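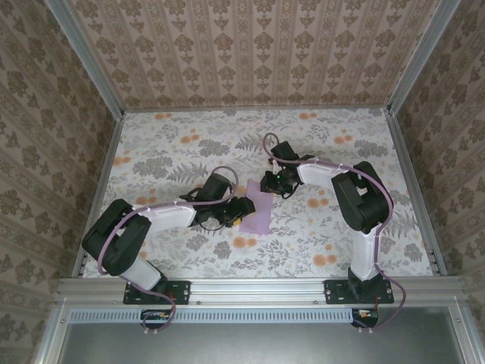

Progress report to the Clatard Fund
Project: Papered Corners, Billham
Report date: 12/12/20

Where we are

The Billham corner is dressed. The walls around the table are covered in beige paper with a brown damask pattern, and the table has its cloth, a pale one with gray ferns and small orange blossoms. You will remember that our application used the phrase "a restrained domestic setting." We would like to withdraw the word restrained.

The damask came from Hondix as the end of a discontinued line, which explains both the price and, possibly, the discontinuation. Matching the medallions at the corners took two attempts and most of an afternoon. We budgeted eight rolls and used six. The other two are in the cupboard in case of damp.

Table covering

We tried five cloths before settling on the fern one. Two slid, one would not lie flat after washing, and the fourth was a checked pattern that gave everyone who looked at it against the damask a mild headache. The fern cloth is busy too, but it is busy quietly, and a plain paper square still reads clearly on top of it. Lavender does especially well against the gray. Orange was a mistake, as the blossoms got there first, and we have moved the orange paper to the back of the drawer.

Paper

The stock count stands at 1,077 squares, all colors together. The delivery in May was cut slightly off true, so a fair number were rectangles with ambitions. We trimmed what we could and Haugen replaced the rest at no charge after a long exchange of emails, which we will spare you.

Money

Wallpaper came in under the estimate and paste came in over it. The two nearly cancel out. The spend on cloths is higher than planned for the reasons given above, and we ask your approval to move the unspent part of the signage line to cover it. The sign we had in mind said "Please do not lean on the wallpaper," and a handwritten card is doing the job.

Not done yet

The second corner is still bare plaster. We have a striped paper in mind and a plain cloth — we can learn — but will not order until the samples have been up for a few weeks in winter light. The spare fern cloth still needs hemming. The written guide to lining up patterned paper exists as a draft and runs long, mainly in the section on corners.

Next report to follow once the second corner is papered. Receipts are attached, including the one with paste on it.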